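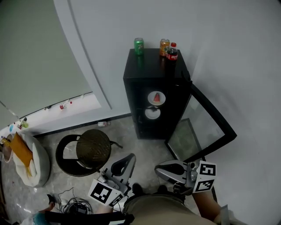
Cristóvão Nogueira wrote to us in March that a shared kitchen tells a visitor more about a school than its prospectus does, and the staff of Zandlow have been inclined to agree.

## About Zandlow

Zandlow is a small school of household and catering skills, founded by Jaime Bragança and now teaching 20 students in two groups. Instruction covers the storing and serving of food, the care of a room and the proper use of its cupboards.

Drinks are kept on top of the glass-door cabinet and plated fruit inside it. Students clear the shelves and empty the bin before leaving - the room closes at 9 in the evening.

Enquiries may be made at the Amaral office.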